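The Hallway Piano, One Year On

11/23/25

I have now been learning the piano for a year, and I can play two pieces. One of them is a scale.

Regular readers will remember how this began. Our neighbour Dwight Sawatzky was moving to a flat with no lift and offered us his upright, free to anyone who would take it away. A free piano is much like a free horse. The removal firm, Hilico, charged me 100 pounds for the move and a further 8 for "stairs", of which there are two, both outside, both shallow. I paid it. The man had a piano on a trolley and I had no bargaining position to speak of.

It went in the hallway, where it has been ever since, making everyone who visits turn sideways. Dwight's parting advice was to play it every day. Then he gave me the stool, which wobbles, and a tuning fork, which I have used only to frighten the cat.

I started with a book. It was called something like Piano for the Grown Beginner, and it had large notes and a cheerful tone that I came to resent by page nine. There is a tune in it about a boat. I'll never be free of that boat. I tried an app after that, which listened through the phone and told me "Nearly!" in green letters. It said it once when I dropped my keys.

So in the spring I gave in and found a teacher. Elaine Miranda has the upstairs room at the Verville, over the dry cleaner's, and she has the gift of staying quite still while terrible things happen near her. In our first lesson she asked what I wanted to play. I said Satie, because it's slow and I thought there would be time to look for the notes. She said everybody says Satie. She wrote "curl your fingers" at the top of my notebook and has underlined it at every lesson since.

Things I have learned, for anyone tempted:

The left hand is a separate person, and he hasn't been listening.

Ten minutes every morning does more than an hour when you feel like it, mostly because you don't feel like it.

Nobody in your house wants to hear the first half of anything. They would like the second half even less, so in that respect I have spared them.

Get it tuned. I put this off for months and blamed my ears. When Keegan Dhillon finally came round to do it he played one chord, took his coat off and asked if he could have a cup of tea first.

Elaine holds a small concert for her pupils at the end of November, and I am on the list between a girl of seven who plays from memory and a retired dentist with a very fast waltz. I've been told the audience is kind. I am playing the first Gymnopédie, as far as the bottom of page one, where I shall stop with great feeling and bow. The boat tune is my encore, should there be any call for it.
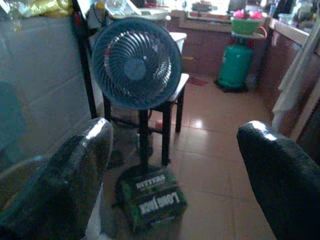 Asger Vídalín: I did one of these at fifty-three and stopped at the bottom of page one as well, though in my case it wasn't planned. They clapped anyway. Take your own stool if you can bear to carry it, wobble and all, as the strange one will be the wrong height and you'll think of nothing else. And do play the boat.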